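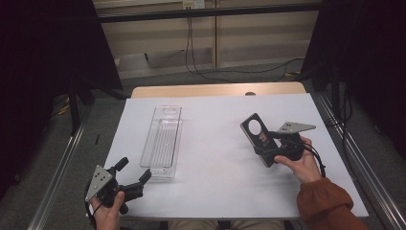

Home > Household > Kitchen and Pantry

Thread: Do drawer organizers save anybody any time?

pellworth_d
Posted 9/14/26

I'm going to be the grump. My sister-in-law redid her whole kitchen with clear plastic trays and now my wife wants to do ours. I priced it out at 500 dollars for the set she likes, which is the Stodetti modular line, and that doesn't include the pantry.

The pitch is always the same. You'll find things faster, you'll stop buying doubles, cooking will be calmer. I have lived in this house a long time and I know where the peeler is. It's in the drawer with the other stuff. It takes me a few seconds of pushing things around. I would like somebody to tell me how many years of peeler-finding adds up to 500 dollars.

Has anyone done this and still been glad a year later? I don't mean the week after.

marrow_and_leek
You know where the peeler is. Does your wife? Do your kids? My husband also "knew where everything was" and his method was to ask me.

pellworth_d
Fair, but she knows too. She just doesn't like looking at it.

marrow_and_leek
Then that's your answer. It's decorating. Nothing wrong with decorating, people spend 500 on a rug.

tobin_k
Did ours last December when we were stuck inside anyway. Not Stodetti, the cheaper McIver ones from the hardware store. Long skinny trays, clear, they slide around if you shut the drawer hard. I'd say the silverware drawer is better and everything else is exactly the same as before except now the junk is in rows.

What I didn't expect was the crumbs. They get under the trays and you can't see them until you lift the whole thing out, and then it's disgusting. Before, I'd just wipe the drawer.

Hesper
Crumbs are not the tray's fault. You wipe the tray, you lift it, you wipe under it. Takes a minute.

tobin_k
It takes a minute if you have one tray. I have a drawer with 6 of them wedged in so tight that I need a butter knife to get the first one up.

Hesper
So you bought too many.

tobin_k
I bought the number the box said to buy for a drawer that size. Which is kind of my complaint.

nektarios.a
Nektarios Antoniadis here, I post mostly in the woodworking section. I build kitchens for a living so I see a lot of drawers after people have moved in and settled.

I'm not against dividers. I put them in when people ask. But the loose plastic kind are made to somebody's idea of an average drawer and I have never measured one of those. You end up with a gap on one side and the gap fills with rubber bands and soy sauce packets. If you want it to work, cut a piece of thin scrap wood to the width of the drawer, stand it on edge, hold it with two dabs of hot glue, done. Costs nothing. If you hate it, pull it out.

And before you spend a dime, empty the drawer. Most of what makes a drawer hard to use is things you haven't touched in years. I'd bet half the people who love their new trays are really just happy they threw out the melon baller.

clilasau_fan
Strong disagree with most of this thread. I have the Clilasau bins in the fridge and the drawers and I am glad every single day! My mother has bad eyesight and she can find things in my kitchen now and she couldn't before. Each thing has one spot and the spot doesn't move.

pellworth_d
That's a good reason, and I wouldn't argue with it. But it sounds like the one spot is doing the work there. You could do that with shoeboxes.

clilasau_fan
You could. I tried it. Cardboard goes soft and she couldn't see into it. Clear helps. I'm not saying everybody needs it, I'm saying you asked if anyone was still glad and I am.

marrow_and_leek
I'll half agree about clear. In the pantry, yes. In a drawer, what's the point? You're looking straight down into it. It could be any color.

Hesper
Clear shows you the bottom is dirty.

tobin_k
It does not show you UNDER the bottom is dirty, as established.

y_katayama
I timed this once because my son needed a project for school. Yoshinori Katayama, hello, new in this section. We had him find 5 utensils in the messy drawer and then the same ones in a drawer with trays. The trays won. Then we had him do the messy drawer again and he was nearly as fast as with the trays, because by then he had learned it.

So I don't know what we proved. He got a decent grade.

pellworth_d
That's more evidence than I've found on any of the company sites. Estov has a page that says their customers "reclaim hours every month" and there's no footnote or anything. Hours! Looking for what?

nektarios.a
The lids. It's always the lids.

pellworth_d
OK, the lids I'll give you. I lose real time on container lids. Does anybody make a thing for lids that works?

Hesper
A dish rack stood in a deep drawer. Lids go in on edge like records.

clilasau_fan
Seconding the dish rack, and I say that as the person who likes buying bins.

marrow_and_leek
Or own fewer containers. I got down to one brand and one size and threw out every orphan. It felt wasteful for a day.

tobin_k
One size doesn't work if you cook soup and also pack a kid's lunch.

marrow_and_leek
It works fine, the kid just gets a big box with a small sandwich in it.

pellworth_d
Update. I read the thread out loud at dinner, which went about how you'd think. We've agreed to empty the worst drawer this weekend and buy nothing until it's been empty and refilled. If she still wants trays after that, we'll get them for the silverware only and I'm going to measure first, inside the drawer, at the back as well as the front.

I'm still not sold. The melon baller stays, by the way. We use it for cookie dough.

Hesper
Measure the height too. Ours fit perfectly and then the drawer wouldn't close.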